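Mattress recycling should be paid for at the point of sale
April 18, 2020

The mattress is one of the worst-priced items in the household waste stream. It is bulky, it springs back under compaction, and its steel coils tangle in shredders built for softer loads. The buyer pays none of this. The cost falls on whichever council happens to be responsible for the kerb where the mattress ends up.

The Murnora transfer station charges $20 per mattress at the gate. Braston charges $11 and loses money on each one. The difference is enough to send loads across the boundary, and the Braston stockpile reached 600 units in January. Neither figure reflects the full cost of stripping a unit, baling the steel and finding a buyer for the foam.

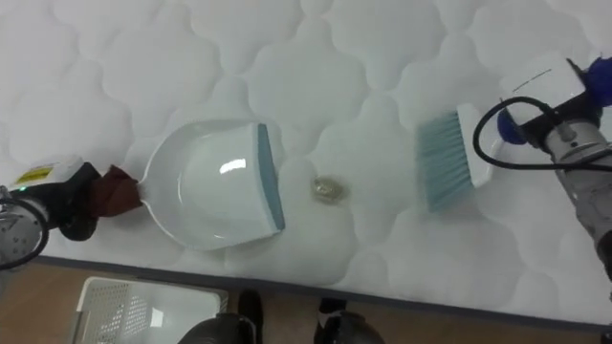 A quilted mattress top with a dustpan and hand brush.

Quilting is part of the problem. In a typical cover, fabric, wadding and a thin foam layer are stitched together through the full panel. The stitching stops the layers from shifting, and it also stops them from being separated at reasonable speed. A plain zippered cover comes off in seconds. A gate fee treats both designs the same, so a manufacturer has no reason to prefer the second.

A levy collected at sale can be graded. Units with removable covers and unglued cores would pay the lower rate. Clarkell has proposed a flat levy on the grounds that it is simpler to administer. It is simpler, but it gives up the main benefit of the scheme.

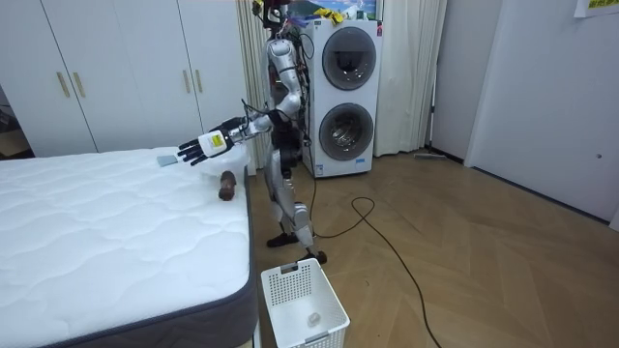
White mattress beside a stacked washer-dryer, herringbone floor.

The usual objection is that a levy raises the shelf price. It does, by a small share of the cost of a $1000 bed, and the buyer no longer pays at the gate. Illegal dumping should also fall once disposal is free at the point of drop-off.

Murnora and Braston should drop their gate fees on the day the levy starts. Running both charges together, even for one quarter, would add to the stockpile.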